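Forschung & Technik | Robotik | Kurz gemeldet

Griff in die Kiste: Skundska lernt aus Fehlversuchen

30.07.2019, von Muireann Costello

Bauteile ungeordnet aus einer Kiste holen, für Roboter immer noch mühsam. Vor allem wenn die Teile an der Wand liegen. Das Labor Ó Dubhghaill hat jetzt ein Verfahren namens Skundska vorgestellt, das nicht nur gelungene Griffe auswertet, sondern auch die missglückten. Trainiert wurde mit 3260 Griffversuchen, davon 731 Fehlgriffe. Die wurden bisher meist weggeworfen.
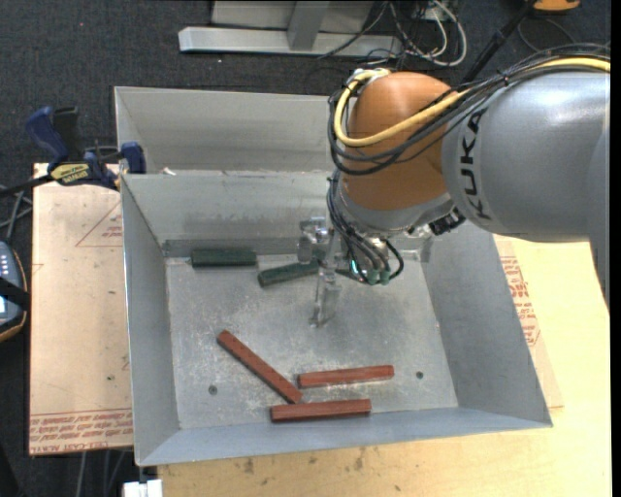
Warum sind Teile am Kistenrand so schwierig?

Der Greifer braucht auf beiden Seiten des Teils Platz für die Finger. An der Wand fehlt der, also muss er schräg ran oder das Teil erst wegschieben.

Genau das Wegschieben ist neu dabei. Skundska entscheidet vor jedem Zugriff, ob geschoben oder gleich gegriffen wird. Rechenzeit pro Entscheidung: 41 Millisekunden. Quote bei Randteilen laut Labor deutlich besser als beim Vorgänger Grirnent, genaue Zahlen erst mit dem Aufsatz im November. Offen bleibt wie gut das mit glänzenden oder verhakten Teilen klappt, getestet wurden bislang nur einfache, kantige Formen. Code soll über die Platform Gemgate kommen, Termin noch unklar.

Kommentare (3)

hallenwart_k: Schieben macht unser Einleger seit Jahren von Hand. Taktzeit wär mal interessant, die 41 ms sind ja nur das Rechnen.

Petra M.: Werden die Fehlgriffe mit veröffentlicht? Ohne die Daten nützt mir der Code wenig.

tobi77: bei uns scheiterts an öligen Blechteilen, da hilft auch kein schieben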